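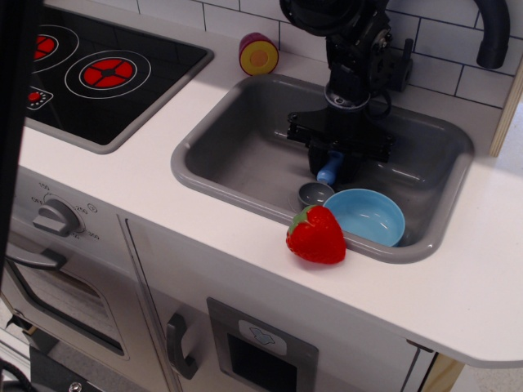
Skullodgate, by Fionnuala Quinlan

Aug 11, 2019

I bought this one at a library sale in the spring and it sat on the shelf until last week. Skullodgate is a mystery set in a river town called Nodmont, where the mill closed years ago and most of the people who could leave have left. It's the first book in a planned series. I hadn't read anything by Quinlan before.

The setup is simple. Agnes Figueiredo comes back to Nodmont to sell her late aunt's house. While clearing out the attic she finds a ledger from the mill, and in it a list of payments to a man who was supposed to have drowned before any of them were made. She takes it to the local paper, which has a staff of two, and the editor asks her to leave it overnight. In the morning the editor is missing and so is the ledger.

I liked the first half a lot. Quinlan is good on small-town business, who owes money to whom and who won't sit near whom in church. The mill scenes feel right. Agnes is not especially likable and the book doesn't try to fix that. She's short with people, she drinks a little too much, and she keeps putting off a phone call to her brother for 101 pages. When she finally makes it, the call lasts less than a page, and I thought it was the best writing in the book.

The middle drags. There is a long section about the Cendurer family, who owned the mill, and it goes back three generations when one would have done. I kept having to flip back to see which Cendurer was the father and which was the uncle. A family tree at the front would have helped.

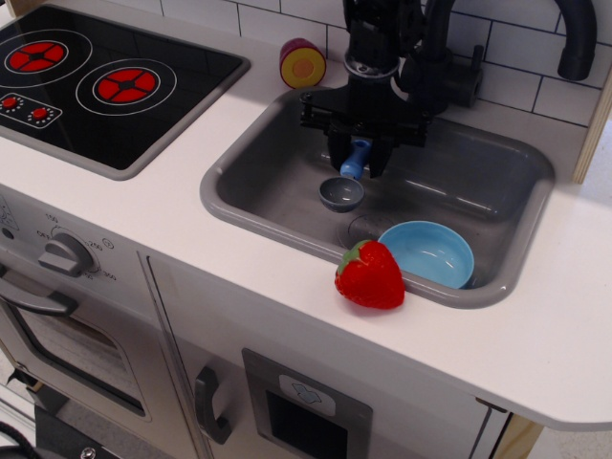

The ending (no spoilers)

I guessed who but not why. The last 45 pages move fast, and there's a scene at the lock during high water that I read twice. One thing bothered me — a letter turns up at exactly the right moment, in a drawer Agnes has already searched. Quinlan sort of explains it later, but I didn't buy it.

I did like that the money involved is small. The whole thing starts over $4,000, and the book is clear about what that meant to the people in it at the time.

Would I read the next one?

Yes, probably. I'd like to know what happens with the brother, and the house still hasn't sold by the last chapter. If you like slow mysteries with a lot of local history, try it. If you want a body in chapter one you'll be annoyed, as my sister was. She quit at the Cendurers and gave me back my copy.

Next up is a short story collection I've been meaning to finish since winter.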